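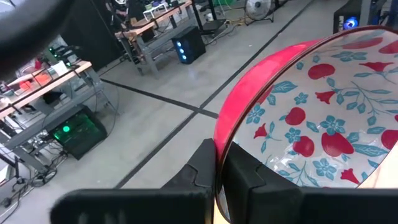 Nadden shared room: check of tableware, tins and floor
Checked by: Yoshinori Sugawara
Month: March
Room sheet no. 1266

How I mark: OK means leave it as it is. WATCH means look again at the next check. DO means somebody must do the work before the next check. My comments are under each point. Please write your initials when a DO is finished.

1. Floor

1.1 Floor free of spilled water and crumbs: OK
1.2 Dark tape lines lie flat, no lifted ends: WATCH
Comment: I walked along the lines with my shoe sole pressed down. One end near the door side is a little bit soft. Where the two lines cross, it holds well. If you replace tape, please take off the old piece first. Two layers make a small step and a foot can catch on it.
1.3 Walking way to the door is free, also with a tray in both hands: OK

2. Round red tin

2.1 Rim has no sharp place: OK
Comment: I went around it with a cotton cloth and the cloth did not catch.
2.2 Inside is clean: OK
2.3 Inner lining in good condition: WATCH
Comment: The white inside with the red fruits and blue flowers looks to have a thin clear film over it, and it is slightly wrinkled. Until we know what this film is, please put only wrapped food in the tin. I asked Hillico, where we bought it, and I wait for the answer.
2.4 Lid is with the tin: DO
Comment: I found the lid in cupboard 6, under the baking paper. Lid and tin should be stored together.

3. Bowls on the wooden table

3.1 Stacks are straight and stand firmly: OK
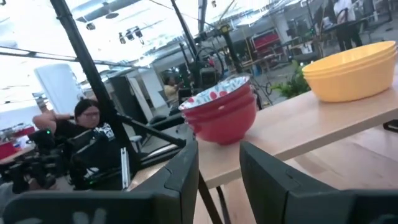
Photo: Nadden room file

3.2 Red and yellow bowls kept in separate stacks: OK
Comment: Please continue like this. The red ones with the dots inside are for cold food only, this was agreed with Tsuchiya when the set came.
3.3 Rims without chips or cracks: OK
Comment: I took every bowl out of its stack and turned it in my hand. A crack you can often feel earlier than you see it.
3.4 Stacks not too near to the table edge: WATCH
Comment: I would like 11 cm of free table in front of every stack. After my check I moved them back a little.
3.5 Bowls dry before stacking: DO
Comment: Two were still damp between when I separated them. Please leave them upside down on the rack until lunch is over, then stack.

4. Table and plant

4.1 Table does not rock when pushed from the side: OK
4.2 Table legs tight: OK
4.3 Small black bracket under the tabletop has no loose part: OK
Comment: It comes out from under the table, so be careful with sleeves and apron strings when you pass.
4.4 Plant behind the table: OK
Comment: Leaves are not touching the bowls. Who waters it, please use the small can and not the pitcher.

5. Left from the last sheet

5.1 Cloths from Betness changed: done
5.2 New hook for the oven gloves: still open
Comment: The screw we have is too short for this wall. I will bring a longer one.

The next check takes about 20 minutes and I start at 4 p.m. Please have the rack empty by then.

Y. Sugawara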